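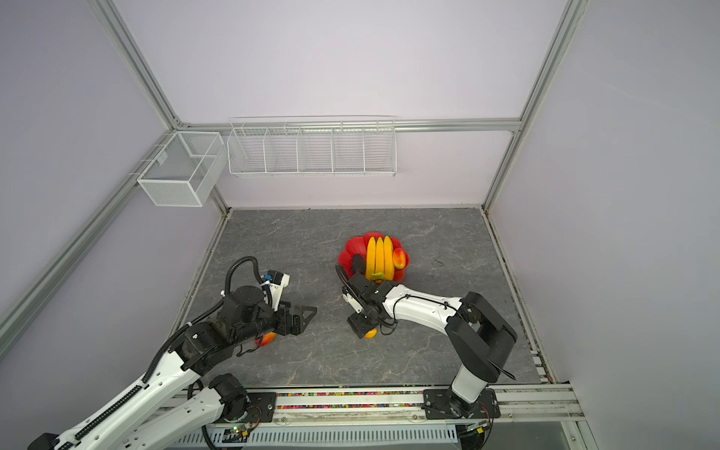

Neues vom Obsttisch in der Lernküche Girness

Seit September gehört zu unserer Lernküche auch eine Ecke mit Spielobst. Viele von Ihnen haben gefragt, wie wir damit arbeiten, und deshalb möchte ich es hier kurz erzählen. Die Grundregel ist einfach: Zuerst kommt eine Schale auf den Tisch, dann wird eingeräumt, dann wieder ausgeräumt. Wir nehmen am liebsten die rote Schale in Blütenform, weil man ihren Rand auch von weitem gut erkennt.

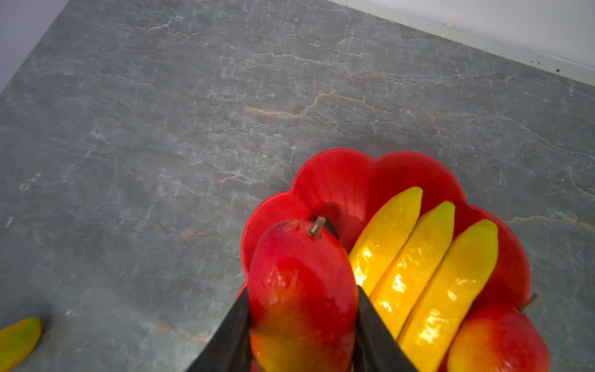
Beim Einräumen fangen wir mit den Bananen an. Sie brauchen am meisten Platz und sollen nebeneinander liegen, mit den Spitzen in dieselbe Richtung. Danach sucht man für die runden Früchte eine Lücke am Rand. Britta Engelhardt legt den Apfel immer mit dem Stiel nach oben - das sieht schöner aus, und die Kinder machen es ihr nach.

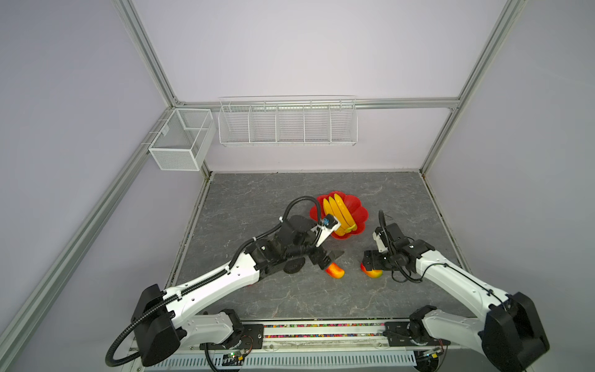
Für das Ausräumen lassen wir uns mehr Zeit. Jede Frucht bekommt einen eigenen Platz auf dem Tisch und wird dabei laut benannt, auf Deutsch und in der Sprache, die man zu Hause spricht. Gorazd Mladenović hat dafür eine Wortliste in 2 Spalten geschrieben. Sie hängt neben der Tür und darf gerne ergänzt werden. Bei der Avocado gibt es noch Diskussionen über den Artikel.

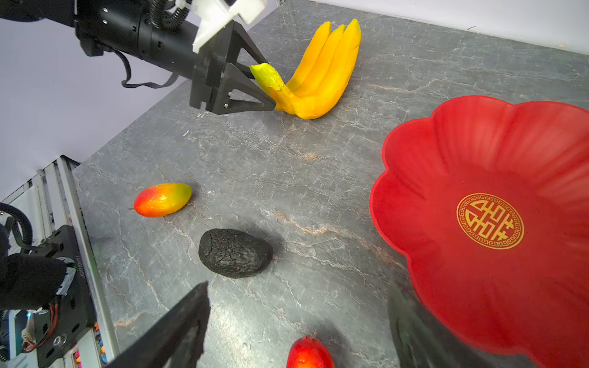

Darf man das Spielobst auch ausleihen?
Einzelne Früchte geben wir nicht mit, aber die ganze Schale mit Inhalt kann man für eine Woche bekommen. Bitte melden Sie sich vorher bei Aliki Bakalis und bringen Sie alles abgewischt zurück.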